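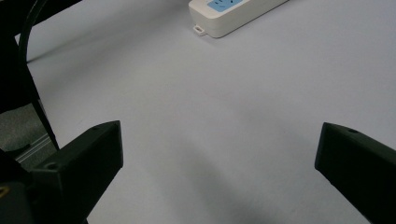 Desk day. Finally. I've been putting this off since September, when we moved the study from the back room to the front room and I shoved everything that had a plug on it into one box and wrote SORT on the lid. Reader, it did not get sorted. But the tabletop's wiped down and it's come up a lovely pale grey, sort of white if the light's kind, and the white power strip is lying across the far side on a diagonal, which will annoy me until I get under there with the screws. Strip first, then everything else. That's the rule this time.

Quick background for anyone new. I work from home four days a week, Baltcombe office on the other one. Two of us share the room now as Khadija is doing her bookkeeping course in the evenings and the kitchen table wasn't cutting it. So one table, two laptops, one monitor between us, the printer nobody loves, a lamp each. All running off a double power point behind the bookcase. You can see the problem.

What was in the box, as far as I can face typing it out:

Phone chargers, heaps. At least half for phones we don't own anymore.
The cord for the slow cooker (so THAT'S where it went).
Printer cable, the fat square-ended kind.
A Fahmy desk lamp, no globe.
Extension lead, brown, ancient, from Mum's place. Binned it. The plug was cracked right through.
A bag of velcro ties I bought to tidy up the last lot of cables and never opened.
One walkie talkie.

Tipped it all on the carpet, did piles. Keep, bin, ask Khadija. The ask Khadija pile was the biggest by miles and she came in with a cuppa, looked at it and said "bin" about pretty much all of it. Should've asked her in September.

The e-waste goes to the drop-off at Flitthorpe, by the way, don't chuck it in the red bin. They take cords, chargers, dead keyboards, the lot. Saturday mornings is when I usually go, get there early or you'll be queueing behind the utes out to the road.

OK so the plan for the table. I measured the wall side three times and got three different answers, then worked out I'd been starting from the wrong end of the tape. Going with 2,000 mm long. The table's 2,000, the wall's a bit more, so there's a gap down the window end where cables can drop without getting pinched. Good. That gap was an accident but I'm claiming it.

Power strip gets mounted underneath, at the back, sockets facing the wall. I had it on the floor at the old place and it just filled up with fluff and I kicked the switch off with my foot twice in one week, once in the middle of a call. Never again. Had a think about leaving it on top so we could get at it for the phones, and I did try that for a bit this morning, but it takes up the exact bit of desk where a coffee wants to go. Coffee and power, no thank you.

Then an Eslow tray for the slack. It's a wire basket thing that screws to the underside, 400 mm wide. Bought one, will probably need a second. All the bricks and loops go in there and it means I can vacuum under the table without playing pick up sticks. The screws they give you are too long for our tabletop, I reckon, so hold one up against the edge before you drive it in. My neighbour Ilham Lamrani put hers up last winter and had a little row of points come straight through the top. She put a plant over them. It's a big plant.

Other thing Ilham told me, and she used to do office fit-outs so I listen - label both ends. Bit of masking tape folded over like a flag, write on it in biro, one at the plug end and one at the thing end. I only ever did the plug end before. Useless when you're holding the other end behind a monitor in the dark going is this the lamp or is this the printer.

Labels so far: LAMP K, LAMP ME, MONITOR, PRINTER, LAPTOP x 2. Modem's staying over on the bookcase on its own plug so I can't turn the internet off by mistake while Khadija's in the middle of a quiz. Lesson learned there also.

I am NOT putting the pen mug back. Or the tray with the receipts in it. It's so nice having a clear bit of table to look at, I've been leaning in the doorway just having a squiz. Khadija says give it a week. Rude but fair. I've given her the left side because she writes with her left hand and we were bumping elbows, and I get the window glare as my reward, so there's a blind on the list now too.

Spent so far is $51, that's the tray and a fresh roll of tape and a packet of shorter screws from the hardware shop. Wasn't going to buy the screws but see above re plant.

Still to do tonight:
Strip up under the back edge
Tray up
Monitor back on, arm tightened (it droops, has always drooped)
Find globe for lamp
Ring Mum, tell her the brown lead has passed away

Will do a proper post when it's all plugged in, somebody asked last time about what I use to clean the table top - warm water, drop of dishwashing liquid, old tea towel, dry it off straight after. Don't use the scourer side of anything, you'll get shiny patchs. Ask me how I know.

Right, the drill's charged. Going under.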